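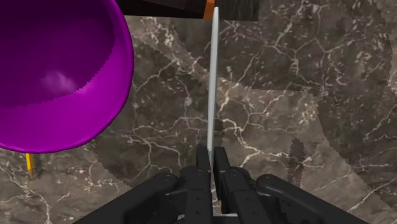
Ball python refusing food, 10 weeks now
Clendberg Herp Forum > Snakes > Feeding and Husbandry

voyle_valley
Title says it. Adult male, 858 grams, ate like a garbage disposal until the end of May and has since decided that rats are beneath him. Same frozen/thawed smalls he's always had. Warm hide is 89, cool side 78, humidity in the 60s. No wheezing, no mites, sheds in one piece. He comes out at night, looks at the rat, looks at me, and goes back to bed. Vet or patience?

Talelon
Patience. What's his weight been doing? That's the only number I care about with a ball python. Mine went off food one winter and came out of it slightly heavier than my expectations of him.

corix_keeper
I'm going to be the annoying one. Ten weeks is a long time in summer. Breeding season fasts I understand, but this is August. Has anything changed in the room? New tank, new rack, new dog, new boyfriend?

voyle_valley
He's down 4 grams since July, which I think is one good poop. As for changes, I did swap his old 20 long for a four foot enclosure in late May. It's very nice. It has a background. I spent more on it than on my couch.

corix_keeper
And there it is.

Talelon
Okay yes, that would do it. Big new box, same small nervous snake. How much cover is in there?

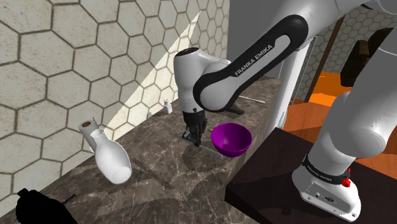
Because if the answer is two hides and a water bowl, he feels like he's been asked to sleep in a parking lot. Fill it up. Fake leaves, cork, crumpled paper if you're broke from the couch money. Then leave him completely alone for a week and offer at night with the lights off.

voyle_valley
The answer is two hides and a water bowl.

Wojciech Górecki
Posted Sunday, August 9, 2020
I disagree with most of this thread, as usual. Put him back in the small tank. He ate there, he'll eat there again, and you can sell the fancy one to somebody with a boa. People keep buying snakes apartments they didn't ask for.

Talelon
Wojciech, we've had this argument in every feeding thread for years. They use the space if you give them cover. Mine climbs.

Wojciech Górecki
Yours falls off things. I've read your posts.

Talelon
He climbs and then he falls off things.

corix_keeper
Can we not. OP, clutter first, and stop offering so often. How often are you trying?

voyle_valley
Every 2 days?

corix_keeper
Oh no. Every 10 to 14. You're basically a telemarketer to him at this point. And if he starts dropping real weight or you hear any clicking when he breathes, skip us and call a reptile vet.

voyle_valley
Fair. Bought a bag of plastic ivy and two cork flats this afternoon, and he's now under one of them with just his nose out, judging me. Will offer again in a week and a half and report back.

Wojciech Górecki
Keep the old tank.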